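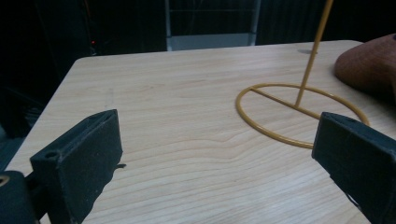 Ovham notebook, October, 14:10

Second afternoon on the hand-held pair. Question for the day is whether the Werow pads (the blocky ones) are any better than the Cako pads on things that are mostly air. Werow say they are good for "varied household geometry". The wire stand and the felt hat-or-pouch were bought to test that claim and have so far been very rude about it.

Set-up as before: square table, me on the chair, one gripper per hand, both cables to the logger. Felt goes on the stand, felt comes off the stand. Right hand does the felt, left is meant to steady the wire. Budget is 9 minutes a block before my forearms file a complaint.

Notes on the felt. It squashes, so the pads get a decent face on it wherever you close, and I could be as sloppy as I liked. Squeezing harder gains nothing except a crease. 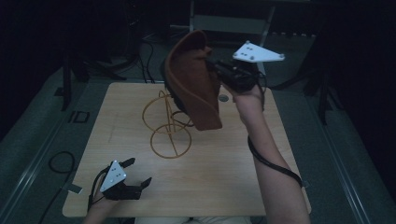

Right gripper on the felt, left one open and waiting its turn.

Wire is another matter. A thin rod between two flat pads is a hinge. Grab the upright and the whole thing swings; grab the ring flat on the table and you mainly learn how hard the table is. Best results came from approaching at a slant and closing on a crossing, where there are two rods to argue with. Lucero Chávez told me this last month and I wrote it down as "try later", so credit where due.

Log stands at 464 closes, 227 of them on wire. I dropped 2 from the wire count where I bumped the table with my knee.

Wear: left finger has a chipped patch near the front edge and frayed threads hanging off the underside. Right pad is only scuffed. I'd like to blame Cako but these are not their pads.

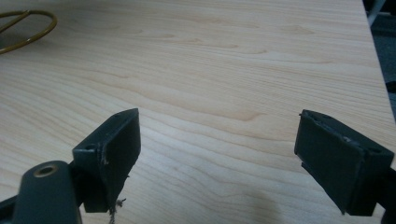 Before the next block, trim the threads, then rerun the slant approach with the left hand only. If the chip spreads, swap the finger and note the count here, in ink, on this page. Park spreadsheet still has the old pad names in it. Someone should fix that and I suspect it's me.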